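Two-armed robot at Jerham gets back to work after a cable clip and a lot of tape

The two-armed robot at Inetlow's workshop in Jerham is handling small objects again, following a Saturday service that was booked for the morning and finished some way into the evening.

The machine, known on the work sheet as Cell 43 and to everybody who has to sweep around it as Bodnár, is used to practise the sort of job most people do without putting down their tea: picking things up, turning them over and passing them from one hand to the other. It had been doing this well enough until the left gripper began closing a little late. A gripper that closes late is a gripper that closes on nothing, and the log for the week shows a good deal of nothing being carried with great care to the far side of the table.

Suspicion fell first on the software, as it generally does, and two evenings went on reading settings that proved to be correct. The fault was in a cable clip. It had worked its way round the wrist joint, so that the cable pulled tight whenever the arm reached past the middle of the table. The clip costs 85 pence. The delivery charge was more.

Replacing it took 10 minutes. Everything else took the rest of the day, for the simple reason that a wrist which has been opened has to be set up again. Both arms were sent to their rest position and zeroed, the finger screws were checked for tightness, and each wrist camera was lined up afresh against the printed target, which first had to be found. It was under the kettle.

The crew also took the opportunity to re-tape the cables along both forearms, leaving enough slack for a full turn of the wrist. The old tape was described in the service notes as "historic". New tape has been ordered from Pusomby, in a quantity that suggests a certain lack of faith in the clip.

Final checks were done with odds and ends from the test box, which holds no special parts and has never been tidied. Flat plastic pieces are useful for judging how the fingers meet a thin edge, and a watch strap is about as awkward an object as two grippers can be asked to share.

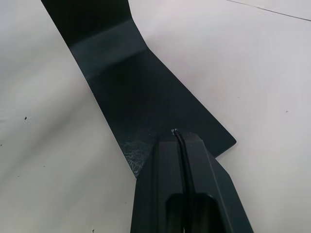
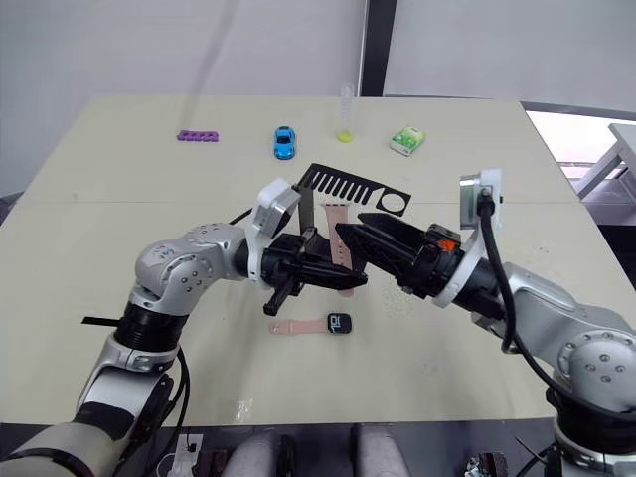 The service notes ask for the arms to be run slowly for the first 200 cycles, with one person within reach of the stop button and not, as on a previous occasion, within reach of the biscuits. Finger pads are to be wiped at the end of each shift with a dry cloth. Solvent is no longer permitted, following a discussion that takes up most of a page.

Inetlow says the wrist clips will now be looked at every week, and that a paint mark across each one should make it plain if it has started to wander. The same marks will be added to the other cells in the building once the paint pen is returned. Anyone who has it is asked to leave it on the shelf by the door, with the cap on.

A further service is pencilled in for November, when the base bolts are due to be checked. The booking is for the morning.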